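Cuaderno de taller, banco 2
1 de mayo de 2021

Sigue lo del armario blanco. Resumen para quien no quiera leer más: el brazo abre la puerta casi siempre, la cierra cuando le apetece y lo de colocar cosas en los huecos de al lado va mejor de lo que merecemos. Un niño de cuatro años lo haría todo con la mano izquierda mientras come galletas.

Estado de las demostraciones con pinza de mano. Llevamos 400 grabadas entre Jussara, Gilmar y yo. Pasado el filtro quedan 246. Lo que se ha caído en el filtro es lo de costumbre: seguimiento perdido al girar la muñeca, pinza que arranca ya cerrada, demostraciones donde el que graba se para a pensar a mitad de camino (Gilmar) o habla con alguien y mueve el cuerpo entero al hablar (yo). El filtro no distingue entre pensar y estar parado, lo cual me parece una postura filosófica defendible, pero habría que mirarlo.

Tarea A, abrir. Acercarse al pomo, cerrar la pinza, tirar describiendo el arco de la bisagra, soltar, retirarse. El pomo es redondo y pequeño y está pensado para dos dedos humanos y un poco de humedad en la piel. Con nuestros dedos curvos se agarra bien si se entra centrado y se escurre si se entra con un par de grados de más. Al grabar no nos damos cuenta de que corregimos; lo hacemos con el hombro. El modelo no tiene hombro.

Tarea B, cerrar. Empujar con el dorso de la pinza cerrada. Parecía la fácil. La apuntamos como "trivial" en la reunión de octubre y ahí sigue escrito en la pizarra, con un signo de interrogación que añadió Tuva y otro que ha añadido alguien después. Problema: si la puerta está muy abierta, el modelo la busca donde no está. Vista casi de canto, la puerta se queda en una raya blanca delante de un mueble blanco con un techo blanco detrás, y el gran angular la curva encima. Para alguien que ha visto puertas toda su vida no hay misterio. El modelo ha visto una. 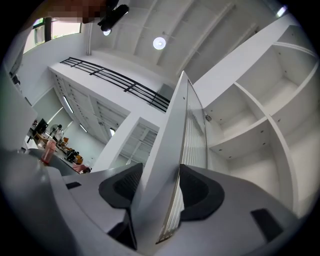
¿Puede una máquina encargarse ya de ordenar un armario en una casa normal?
Depende de cuánto se deje fijo: en un mueble conocido, con objetos conocidos y alguien cerca para recuperar los fallos, puede hacer una parte útil del trabajo, despacio; en una casa cualquiera y sin supervisión todavía no es fiable.

Esa es la versión corta que le mandé a Tane Bright, de Prisley, que la pedía en dos líneas para una presentación. La contestación fue un "¿y para cuándo?". Le he dicho que después de la puerta.

La versión larga, para nosotros:

Pruebas en el brazo (el Gevis, con la pinza montada, misma geometría que la de mano). Tarea A, 70 intentos repartidos en dos tandas, cambiando la posición de la base entre una y otra. En la primera tanda fue francamente bien y nos pusimos contentos, error de principiante. En la segunda movimos la base un palmo y empezó a agarrar el aire al lado del pomo con una convicción admirable. Cierra, tira, hace el arco completo, suelta y se retira. Coreografía impecable, puerta intacta. Hay que meter de una vez la señal de apertura de los dedos en la observación, que ahora mismo el modelo se entera de que lleva algo agarrado más o menos por fe.

Fallos anotados en total en A: 26. Los he vuelto a mirar uno por uno con un café y los agrupo así, de más a menos frecuente:

agarre al lado del pomo (ver arriba)
agarre correcto pero tirón recto en vez de arco, se escurre a media apertura
roce con el cristal al entrar; paré yo con la seta, puede que hubiera salido bien
uno que no sé explicar, se quedó quieto delante de la puerta como si hubiera olvidado a qué venía

El último me cae bien.

Sobre el cristal. Es estriado y translúcido, y cualquier luz que le caiga cambia con el ángulo. Jussara sospecha que el modelo usa los reflejos para situarse y que por eso se pierde al mover la base. Es una hipótesis barata de comprobar: tapar el panel con papel, repetir diez veces, destapar, repetir otras diez. Se la apunta ella. Si sale que sí, habrá que grabar con más variedad de luz, o sea, a distintas horas, o sea, alguien se queda hasta tarde. Ya veremos quién.

Tarea C, huecos. Coger un objeto de la mesa y dejarlo en el compartimento que toque. Aquí los tabiques ayudan mucho: hay bordes por todas partes y el modelo los aprovecha. Deja las cosas demasiado cerca del canto, siempre. Lo hace por culpa nuestra. Repasé una docena de demostraciones y todos dejamos el objeto al borde, que es hasta donde llega la pinza cómodamente sin meter la mano hasta la muñeca en el hueco. Hemos enseñado pereza y la ha aprendido a la primera, es el mejor resultado de generalización que tenemos.

Cambio de protocolo para C: objeto a fondo, o al menos pasada la mitad del estante. Gilmar protesta por los huecos de abajo, que obligan a agacharse. Tomo nota de la protesta.

Cómo se graba la apertura, para Tanner Sandhu, que empieza la semana que viene y me ha pedido que lo deje por escrito:

Plantarse de frente al mueble y luego un paso a la derecha. Si te quedas de frente, la puerta te viene a la cara.
Pinza abierta del todo antes de empezar a grabar. Del todo.
Marcador despejado. Nada de mangas largas por encima, y el cable por fuera del codo.
Acercarse al pomo a velocidad de persona que abre un armario ajeno. Ni ladrón ni cirujano.
Cerrar, esperar lo que dura una respiración corta, tirar.
Soltar cuando la puerta esté pasada la mitad. La otra mitad la hace sola si no la frenas.
Retirarse por donde se ha venido.

Si notas que estás corrigiendo con el hombro, termina igualmente y márcala. Las correcciones buenas nos interesan, las que sobran son las de "uy" seguidas de manotazo. 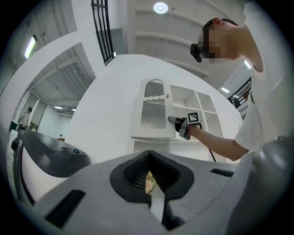 Lo que más cuesta al principio es no mirar a la puerta con todo el cuerpo. Uno se inclina, baja la cabeza, se mete encima del pomo, y al final del día tiene la espalda de quien ha montado una cocina entera. Hacer pausas. Jussara graba en series cortas y sus demostraciones pasan el filtro bastante más que las mías, dato que dejo aquí sin comentarios.

Otra cosa para Tanner: si la pinza de mano cruje al cerrar, no la aprietes más. Tiene holgura en el gatillo desde hace tiempo. La pieza de repuesto está pedida a Mendonça y nos han dicho "en camino", expresión que en ese taller cubre un abanico temporal muy amplio.

Sobre la pregunta de fondo, ya que ayer se discutió otra vez a la hora de comer y se quedó a medias. Tuva sostiene que para tareas de casa estamos donde estaban los robots aspiradores cuando se quedaban atascados en los flecos de la alfombra: útiles si recoges tú antes. Gilmar dice que en planta es otro cantar, que en un puesto donde el mueble está atornillado y la pieza llega siempre igual esto se podría poner mañana. Puede. Pero en un puesto así tampoco hace falta aprender nada, con cuatro puntos programados a mano vas servido y encima se lo explicas al de mantenimiento. Lo que nos piden a nosotros es justo lo de en medio, el armario que mañana estará un palmo más allá y con la puerta a medio cerrar y una taza donde ayer no había nada.

Mi cuenta de servilleta: abrir la puerta, dejar un objeto y cerrar son tres tareas. Si cada una sale bien nueve de cada diez veces (ojalá), la cadena entera falla más de una de cada cuatro. Ahora hay que recoger un cuarto con treinta cosas por el suelo. No he seguido con la servilleta.

Lo que haría falta de verdad es que se diera cuenta de que ha fallado. Todo lo que hace ahora lo hace con la misma cara, con pomo o sin él. Un detector tonto bastaría para empezar: después de tirar, ¿la puerta ha cambiado de sitio? Si no, vuelta al principio. Con eso solo creo que recuperamos buena parte de los agarres al aire, y además deja de dar tanta vergüenza enseñarlo. Lo tiene Tuva medio hecho en una rama que se llama "prueba_final_2".

Comparación con el otro mueble, el Wiston de cajones: aplazada. Los cajones tienen tirador largo y a priori son más fáciles, así que no me fío nada.

Pendiente:
papel en el cristal, Jussara
señal de apertura de dedos en la observación, yo
detector de puerta, Tuva; y cambiarle el nombre a la rama, por favor
regrabar C con el objeto a fondo, Gilmar, con rodilleras si las encuentra
revisar el umbral de "parado" del filtro, sin dueño
borrar "trivial" de la pizarra

Añadido por la tarde. Repetida la tarea B con la puerta abierta solo hasta la mitad: cierra bien todas las veces. Con la puerta abierta del todo sigue empujando el hueco. He probado a entreabrirla a mano antes de cada intento para dejársela a gusto y el resultado es muy bueno, si uno está dispuesto a ponerse de pie junto al robot y ayudarle a cerrar un armario. Tardo yo menos. Lo anoto como línea base.

Batería de la pinza 2 cargando. La 1 no aguanta una serie entera, mirar el conector antes de pedir otra.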